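Caring for Carpets and Soft Furnishings in Shared Rooms
Household Advice Sheet, Ullside Residents' Information Service
Revised Sat 3 November

This sheet is intended for tenants and leaseholders who look after their own floors and furniture, and for those who share a lounge or meeting room with neighbours. It replaces the July edition. The section on stains has been rewritten and the advice on steam cleaning has been withdrawn.

Vacuuming

Carpets in living areas should be vacuumed twice a week, and those in bedrooms once. Halls and the strip of floor immediately inside an outer door will need more. Most of the dirt that damages a carpet is grit, which works its way to the base of the pile and wears the fibres each time they are trodden on.

Move slowly. A single slow pass in each direction removes more than several quick ones. Set the height of the cleaner head so that it glides without dragging, and empty the bag or cylinder before it is full. Hair wound round the brush bar may be cut away with small scissors once the machine has been unplugged.

Edges and corners should be done with the narrow nozzle. Residents who find a grey line along the skirting should first try the nozzle, then a cloth barely dampened with water and a drop of washing-up liquid. Lines of this kind are often caused by draughts carrying fine dust, and will return until the gap beneath the skirting has been sealed.

Spills

Blot, do not rub. Use a plain white cloth or undyed kitchen paper, working from the outside of the spill towards the middle, and change to a clean part of the cloth frequently. When no more liquid comes up, apply a little cold water and blot again.

For tea, coffee and fruit juice, mix 100 ml of white vinegar with the same quantity of cold water. Test the mixture on a hidden patch and wait until the patch has dried before going further. Vinegar should not be used on silk or on any rug whose colours are known to run.

Candle wax should be left to harden, lifted with the back of a spoon, and the remainder drawn out with a warm iron over brown paper. Keep the iron moving and on its lowest setting. Do not iron carpets of man-made fibre, which may melt.

Mud is best left alone until it has dried completely. It can then be broken up and vacuumed.

Dents left by furniture

Place an ice cube in each dent and allow it to melt. Blot the water, then lift the pile gently with the edge of a coin. Deep dents may need 2 treatments. Castor cups spread the load under heavy pieces and are inexpensive.

Sunlight and large windows

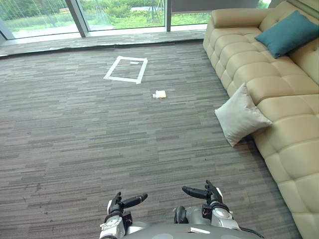
Fading is the most common complaint received from residents of the newer blocks at Rinville and Fitzsimmons, and it can seldom be put right afterwards. Blinds or light curtains should be drawn during the brightest part of the day, and rugs turned end to end twice a year so that they fade evenly. Where the glazing reaches from floor to ceiling, as it does at the far end of this carpet, daylight falls directly on the floor and attention to blinds matters all the more. Striped carpet should be vacuumed along the stripes first and across them afterwards. A long sofa such as the beige one on the right should be eased away from its usual place every few months so that the floor beneath can be cleaned – two people should always share the lifting – and the folds of its tufting brushed out with a soft, dry brush before any cloth is used.

Leather and fabric upholstery

Check the maker's label before using any product. Leather should be dusted weekly and kept well away from radiators. Washing-up liquid, furniture polish and baby wipes are unsuitable for it, whatever may be said to the contrary. Fabric covers that can be removed should be washed together, so that any slight change of colour is the same throughout.

Loose cushions should be turned weekly and beaten outdoors when the weather allows.

Borrowing equipment

A carpet washer may be borrowed from the Ditlow office on production of a rent or service charge number. It must be returned with both tanks empty and rinsed. Several have come back this year with dirty water left inside – the smell is difficult to remove, and the next borrower is put to considerable trouble.

Carpets should be vacuumed thoroughly before washing and kept clear of foot traffic until dry. Windows should be left open where it is safe to do so.

Bookings are taken by Rafferty Ostrowski on extension 173. Large-print copies of this sheet may be requested on extension 785.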